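Kadedari stovetop coffee pot, six weeks in

I've wanted to write this one up since August, when the parcel turned up, but I made myself wait until I'd had enough bad mornings with it to be fair. I've now had plenty of mornings, most of them good, and I'm very happy to say I still like it as much as I did on day one. Possibly more!

Some background for anyone new to the blog. I drink two cups of coffee a day, one early and one after lunch, and I've been through most of the ways of making it at home. I had a pod machine that I gave to my sister, a French press that I broke in the sink, another French press that I broke in the same sink, and then a filter cone that I still use when there are guests. What I'd never got on with was the stovetop pot. My old Auer was a wedding present and it made coffee that tasted like a burnt saucepan. I blamed the pot for years. Some of that was fair (the seal had gone hard and the handle wobbled) and some of it was me having the gas up far too high.

The Kadedari is the same basic idea. Water in the bottom, coffee in the basket, screw the top on, put it on the heat and wait for it to bubble up. They sell it in three sizes and I bought the middle one, which gives me one big mug or two small cups. It's stainless steel all the way through, so it goes on my induction ring as well as the old gas burner in the caravan, and that was the main reason I picked it over the Lallari, which is aluminium and won't work on induction without a separate plate underneath.

So, what's good about it.

The thread. I know, what a thing to start with! But if you've ever cross-threaded one of these half asleep and had steam spitting out of the side, you'll know why I care. The top drops on, turns once and a bit, and stops. I can do it with my glasses off. The two halves are heavier than they look and you can feel when they've met properly.

The handle is the next thing. It sits further out from the body than on the Auer, and it's big enough for four fingers. It gets warm if I leave the pot on the gas too long but on induction it stays cool enough to grab. My hands aren't great in the cold months and I was worried about the weight once it's full, and it has been fine so far.

And the pour! It has a small, sharp spout, and it stops when you stop. No dribble down the front, no brown ring on the worktop. I tested this more than I needed to.

The coffee itself is strong and sweet if you treat it kindly. I start with hot water from the kettle in the base, fill the basket level without pressing it down, and keep the heat a notch below the middle. I take it off as soon as the stream turns pale. Done like that, it's the best coffee I've made at home, with enough body to stand up to milk. Done with cold water and full heat because I'm late, it's still drinkable, which I could never have said about the Auer.

I've been using the dark roast from the shop in Pirkdale, ground a little coarser than they do it for espresso. Too fine and the pot grumbles and stalls. Too coarse and you get brown water. It took me a whole bag to settle on a setting, so don't judge the pot on the first few goes. The leaflet says to throw the first three brews away and I'd agree with it. My first one tasted of metal. By the fourth it had gone.

Now for the things I'd change.

The safety valve is on the same side as the handle. You're meant to point the valve away from you, and you can't do that and have the handle to hand as well. I've never had it let go, so it's more of a grumble, but the Lallari puts it opposite and that seems so much more sensible.

The knob on the lid is too small. It's a neat little steel button and it gets very hot, so I lift it with a tea towel every single time. A bit of wood or plastic there would have been lovely.

There's no mark inside the base to show how much water to use. The leaflet tells you to stop below the valve, and that works, but it's dark down there and I'd have liked a line. I've ended up measuring it out in an old mug and always using the same mug.

You also can't make half a pot. If you want less coffee you need the smaller size. I knew that when I bought it, and it's the same with every pot of this sort, but people do ask.

Cleaning is easy. Let it cool, knock the grounds into the compost, rinse everything in warm water and leave it apart to dry. The box says it can go in the dishwasher. I haven't tried, partly out of superstition after what the dishwasher did to the Auer. The seal comes out with the back of a teaspoon and a spare one comes in the box, tucked under the cardboard, so have a proper look before you put the packaging out. I very nearly lost mine.

I took it away for a week in the caravan, where it got knocked about in a drawer with the saucepans, and there's one small scratch near the base to show for it. On the gas I have to put it slightly off centre or it tips on the pan supports, because the bottom is narrow. If your hob has widely spaced bars you might want one of those little trivets. On induction my smallest ring picks it up at once. A friend's hob wouldn't see it at all, so check the smallest pan size yours will take before you order.

Would I buy it again? Yes, tomorrow. It costs more than the Lallari, and if you only have gas and don't mind aluminium then the Lallari will probably do you very well. I borrowed one for a weekend and the coffee was close. For me the steel, the pour and that lovely solid thread are worth the extra. I've stopped buying a takeaway cup on the way to the station, too, so it's on its way to paying for itself.

Next I'm going to try it with a paper filter cut to fit under the top plate, which a few of you suggested when I moaned about the silt in the last sip. I've got 100 of the little round ones sitting in the cupboard, so I'll be at it for a while.
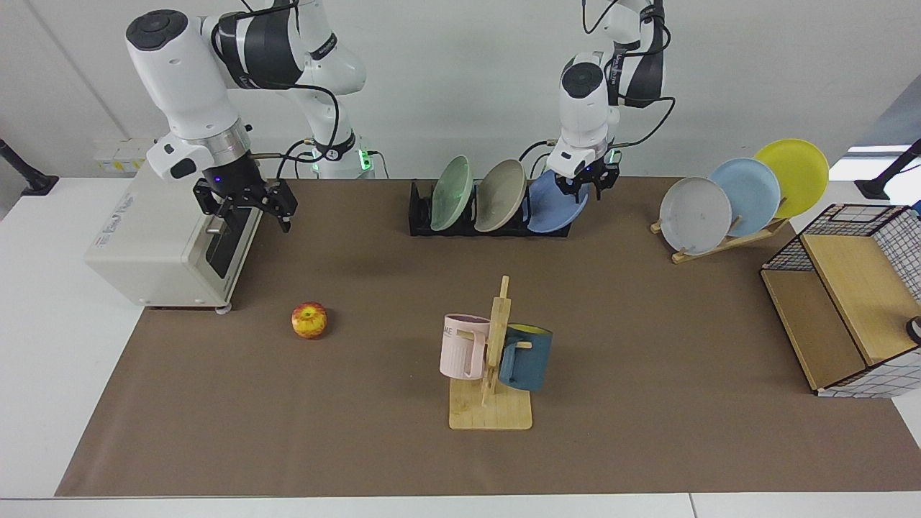
I'll put the results in the comments once I've tried the filters both with my usual dark roast and with something lighter. If you already do this, let me know whether you wet the paper first, and whether you have to turn the heat down any further to make up for it.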